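Reading time: 6 minutes

Unit 2: Surveying a small room before fitting out

These notes cover the first visit to a room that is to be furnished for desk work or small-group teaching. They assume that the lease is settled and that no building work is planned. The running case is the Derketau annexe, a single room on an upper floor, with the Pakville and Asen rooms brought in for comparison. The survey sheet issued with Unit 1 is needed throughout.

2.1 Order of work

Survey the fixed parts first and the movable parts second. Fixed parts are walls, floor, ceiling, window openings, doors, pipes, boxed-in services and light fittings. Movable parts are desks, chairs, boards, stands, shelving and anything on castors. A piece of furniture that has stood in the same place for years is still movable and goes on the second sheet.

Measure in millimetres and write the figure without the unit. Take each wall at two heights, at skirting level and at 1141 above the floor. Old plaster is seldom flat, and a desk specified from the skirting figure alone may not go in. Where the two figures differ, use the smaller one for furniture and the larger one for floor covering.

Record the door swing before anything else inside the room. In the Asen room the swing was left off the sheet and a cupboard was ordered for the wall behind the door. The door then opened to 66 degrees and stopped against it.

2.2 Ceilings and overhead services

Ceiling height is usually given as one number. This is enough for a plain ceiling and not enough for most rooms in converted buildings. Take the height to the ceiling itself, then to the underside of every beam, bulkhead or pipe run, and mark on the plan where each one begins and ends.

Note for every pipe:
- whether it is exposed or boxed in
- direction of run
- clearance below (horizontal runs) or distance from the nearest corner (vertical runs)
- whether there is a valve or joint that must stay within reach

Do not guess what a pipe carries. Write 'unknown' and ask the building office. A painted pipe gives no useful information about its contents, and two pipes painted the same colour may belong to different systems.

Tall furniture is the usual casualty of a poor overhead survey. Bookcases are chosen to suit the main ceiling and then turn out too high for the one wall where they were wanted. 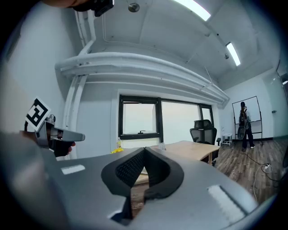

Lighting is surveyed by position, type and direction. Mark the centre of each fitting on the ceiling plan and draw its long axis, as a strip fitting throws light differently along its length and across it. At Derketau there are two fluorescent fittings on a white ceiling, one long and one smaller, and the thick white bulkhead with its pipes runs across the upper part of the room. The window has black frames, with the light wooden desk below it. The student should therefore draw daylight and ceiling light on the same plan and check the desk against both. A plan with only the electric fittings on it will give the wrong answer for most of the working day.

Glare is checked from the seat, at seated eye height. Sit facing the way the user will face, then turn the chair through a quarter circle each way and repeat. Record a bright window in the direct line of sight, a bright window behind a screen position, and any reflection from a glossy board. Repeat in February if the first visit was in summer - low sun reaches surfaces that are never lit in July.

2.3 Desks and chairs

Desk height is taken to the top surface and again to the lowest point underneath, which may be a rail or a drawer. The Memon desk used in the exercises measures 714 to the top. The clear height for knees is less and has to be measured separately.

Chairs with tall backrests need more room behind them than the seat size suggests. The backrest leans when the user does. Allow for the fully reclined position, and allow again for a person passing behind. Mesh-backed chairs pass a little light and look less bulky in a small room, but they take up the same floor area as padded ones and should be drawn at the same size.

Small items left on a desk are not surveyed. The desk should be cleared only as far as is needed to measure it, and the items put back where they were.

2.4 Boards and side tables

A whiteboard on a stand takes up two areas: the footprint of the stand, and the space in front where the writer stands. Draw the second as a dashed rectangle. It may overlap a walking route but may not overlap a chair in use.

Side tables are drawn last. They are moved more often than anything else, and a plan that depends on a side table staying in one place should be redrawn. In the Pakville room one was used to hold a door open, and the plan had to be changed to show a wedge.

2.5 Floors

Record the covering, the direction of boards if there are any, and the position of floor sockets. Wooden floors should be checked under castors for dents. Roll an empty chair across the floor slowly and mark where it drifts on its own, which shows a slope that a short spirit level will miss.

Exercise

Draw the Derketau annexe at 1:50 on a single sheet, with the overhead services in broken line. Place one desk, one chair and one board. Show the door swing and both clearances from 2.4. Then move the desk to a different wall and state in writing what has changed for daylight, ceiling light and passing space. Hand in both plans with the survey sheet attached.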